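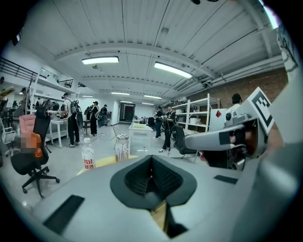 The Rastden 82 is an overhead light for people who work in large rooms and would like to find the screw they dropped. It's a plain fluorescent batten, long and white, and it makes no attempt to be anything else. We have had offers to make it round. Most of our customers hang it under corrugated panels like the white ones here, among the beams and pipes, where a ceiling already has plenty going on and doesn't need a fixture with opinions. Two long lights toward the front of a room and smaller ones farther back is a perfectly good layout, and a brick wall down one side will soak up more light than you planned for, so order with that in mind.

## What you get

One fixture, two hanging brackets, a bag of hardware with one washer too many, and a folded sheet of instructions that we rewrote last August after a fair number of you called to ask which way was up. The arrow is now larger.

Tubes are sold separately. We know. We tried shipping them inside the fixture and the results were mostly powder.

## Specifications

| | |
|---|---|
| Model | Rastden 82 |
| Mounting | Surface or suspended |
| Tubes | Two, not included |
| Suspension kit | Grornitz cable, 38 inches, sold in pairs |
| Housing | Painted steel, white |
| Finish options | See "Housing" |
| Switch | None. Use the one on your wall. |

## Hanging it

Surface mounting takes a drill, a ladder and somebody to stand at the bottom of the ladder giving advice. Suspended mounting takes the same plus the Grornitz kit. Hang it level if you can. A fixture that slopes gives the same light as one that doesn't, but visitors will mention it.

If you have a mezzanine, stand up there before you drill. A fixture that looks wonderfully high from the shop floor can be at eye level for anybody leaning on the railing, and the glare is not something they will thank you for. The clip-on Gunalon diffuser helps. It also yellows in time, and we sell replacements.

Leave room around ductwork. Every year we take back a few fixtures with a dent that matches the corner of a duct exactly, and every year the note says "arrived damaged."

## Where it doesn't belong

- Outdoors, including "mostly covered" outdoors
- Over a spray booth
- In a dining room, although we have seen the pictures and you did a nice job
- Anywhere it will be turned on and off all day, which wears out tubes. Stairwells and restrooms should have our Engelbrecht fixture, a smaller and more patient light.

## Price and shipping

$187 each. Orders of 20 or more ship on a pallet, and you will need a loading dock or some strong friends. Single fixtures come in a long narrow carton that drivers like to stand on end. Please open it before you sign.

Returns are accepted unused, in the original carton, with the brackets. We don't need the extra washer back.

**Goes with:** Grornitz suspension kit, Gunalon clip-on diffuser, wire guard (for rooms where things get thrown)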